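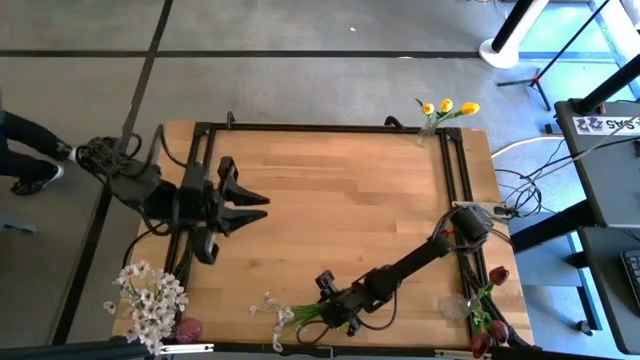 White bunch, pinkish-purple vase, and the tulips at the corners

milerum
Posted Monday, 8:40 pm
Hi all! I'm stuck on flowers for my sister's lunch and would love some opinions before I talk myself into buying more. I have the big bouquet of little white starry ones, three yellow tulips in clear glass, and some dark red tulips in another clear glass vase. The small pinkish-purple vase was meant for a bit of the white, but I keep wondering if it gets lost next to everything else. Would you split the white up or leave it as one big cloud?

Trelis
Split it! A bouquet that full can spare a handful, and the little vase is such a sweet color with white. I'd cut the stems short so the blossoms sit right on the rim – my grandmother did hers that way and I've never shaken the habit.

dasness_garden
I'm going to disagree, warmly. Small white flowers look best in a mass, and once you start dividing them you end up with 4 or 5 thin little bunches and a bald bouquet. Put one red tulip in the small vase and leave the white alone.

Trelis
One red tulip in a vase that size will flop over by dessert, though. Tulips keep growing after they're cut, and they lean wherever they please.

ucar_b
I like the yellow ones off by themselves, myself. Dark red next to yellow always looks a bit like a ketchup and mustard stand to me (sorry!). Butcher block is lovely under white flowers, so I'd skip the tablecloth too.

milerum
Ha, now I can't unsee the mustard. Okay – a small handful of white for the little vase, tulips at opposite ends, no cloth. Dasness, I promise to stop at one handful.

dasness_garden
I'll hold you to that. Fresh water every morning, please!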